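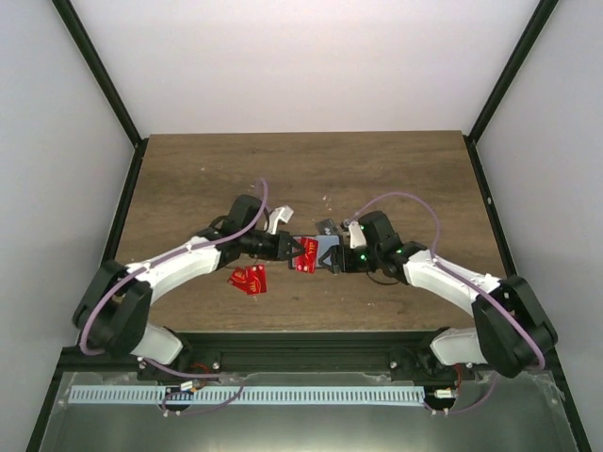 Kadatley Bench Enclosure: Worktop and Wall Panels

The Kadatley enclosure is a small bench booth with a back wall, two side walls and a fixed worktop. This page of the gallery covers the surfaces and the seams between them. Drawings for the frame are kept on the Clundeck page and are not repeated.

The board and the panels were ordered separately, the board from Grorkik and the panels from Tanguy. Both were cut before delivery. Final trimming of the panels was done at the bench with a hand saw and a block plane, and all trimmed edges were put on the side covered by the corner posts.

Worktop, surface

Brown wood-grain finish, medium tone, with darker streaks. The grain runs side to side. Small white specks are easy to find on it, as the first view shows.

A plain gray board was considered and dropped. The wood grain gives a clear change of color where the worktop meets the pale walls, and small scratches tend to get lost between the streaks. Long scratches that cross the grain do not, so tools should be lifted off the surface and not dragged toward the front edge.

Worktop, fitting

The board rests on a ledge at the back and both sides and is screwed from below. Pilot holes are short of the full thickness. No fastener comes through the top. When marking out for a new hole, work from the back edge, which is the only edge that was squared after delivery.

A gap of 3 mm was left behind the board. It lets the board come out at an angle without rubbing the back wall. Dust collects in the gap and can be drawn out with a narrow vacuum nozzle.

Side walls and back wall

Pale, smooth panels, same finish on all three. The side walls and back wall were cut from one sheet 2690 mm long to keep the shade consistent. Sheets from different lots were compared at Tanguy and the difference was visible under the bench lights, with one lot distinctly more yellow.

The panels are held at their edges only. There is no glue behind them. A dented panel can be changed by loosening the corner trim on one side, bowing the panel slightly and sliding it out. Two people make this easier, but one person can do it if the worktop has been padded first.

Seams

Black at the corners and along the sides of the board. The dark lines cover the cut edges and make it easy to see whether a panel has crept out of place. A strip of white appearing on the wrong side of the black means the panel has moved.

The seams were not caulked. A test length was caulked and then cleaned out again, having picked up dirt within a week and left a soft line that was hard to wipe.

Front edge

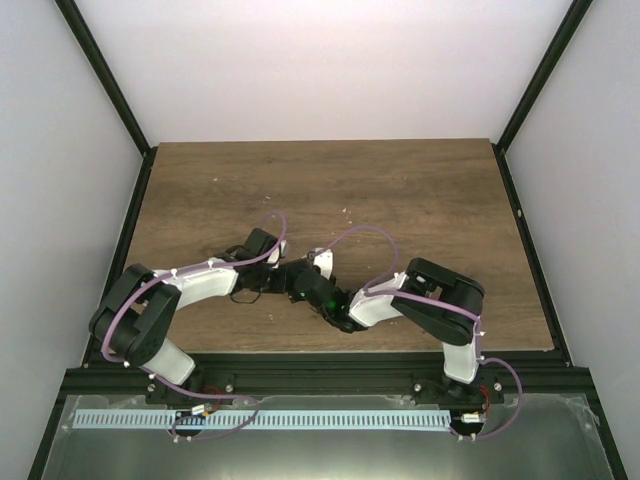
Samira Nseir writes that she would have chosen a matte board, having used a satin one from the same range for a previous booth. Wiping marks were visible on hers from a low angle, always in the direction of the cloth, and she ended up wiping along the grain every time to hide them. She also asks whether the panels were washed before fitting, as hers arrived with a film on them that held fingerprints.

The finish on this board is the lower-sheen one of the two offered. The panels were washed once with dish soap and warm water and dried flat. The film she describes was present on ours too, mainly on the outer side.

A black aluminum rail lies across the front edge of the worktop and takes up nearly the full width. Black brackets are bolted to it, with small silver screws. The wood grain starts directly behind.

Keep the joint between rail and board clean. Grit that works in under the rail will mark the finish when the rail is next moved. Use a soft brush along the joint first, then the vacuum, then a damp cloth. A wet cloth used first turns the dust to paste and pushes it further in.

Cleaning

Worktop: brush toward the front, pick up, wipe along the grain with a damp cloth, dry with a second cloth. No scouring pads. Glass cleaner is acceptable in small amounts but should be sprayed on the cloth.

Walls: wipe from the bottom upward and dry from the top down. Pencil comes off with a white eraser. Permanent marker comes off with alcohol, tested first at a lower corner.

Black trim: dry cloth. Polish leaves a residue along the white panel and should be kept off it.

Lighting

The walls are pale to spread the light over the board. Lamps should be placed high enough that the side walls are evenly lit down to the worktop. A lamp set too low puts a bright patch on the near wall and leaves the opposite corner dull. Replacement lamps should match in color, or the two side walls will look as if they came from different sheets.

Readings were taken at five points on the board, at the corners and in the middle. The back corners were the darkest in each case. Moving the lamp forward by 300 mm made this worse and it was moved back.

Corrections

The board was first listed on this page as solid wood. That was an error carried over from the Clundeck page, where a different worktop is shown. The entry was corrected on July 20, 2021.

The earlier parts list gave the wall panels as a matched pair with a separate back. All three come from the same sheet, as stated under side walls and back wall.

Spare material

One offcut of the panel sheet was kept, large enough for a patch but too small for a side wall. It is stored flat between cardboard, with the finished face marked in pencil. Stored on edge, it took on a bend that needed a weekend under load to come out.

No spare board was kept. Grorkik lists the same grain in a thicker board, but it would raise the working surface and the side trim would have to be cut again. Anyone ordering a replacement should ask for the grain direction to be marked on the cutting sheet. A board of the right size with the grain running front to back will fit the ledge and can be used, though the wiping direction changes with it.

Refitting the board

Remove the front rail and everything fixed to it. Take out the screws from below, starting at the back. Raise the front edge of the board by hand and draw it toward you until the back edge clears the wall. Do not lever against the side trim.

Brush the ledge before the board goes back in. A single chip under one corner is enough to make the board rock, and the rocking will be felt at the opposite corner. Start all screws by hand, then tighten them in turn, beginning at the middle of the back edge. Check the gap behind the board with a 3 mm spacer at each end before the last turn.

Related pages: Clundeck frame drawings; Tanguy panel shades; Grorkik board list.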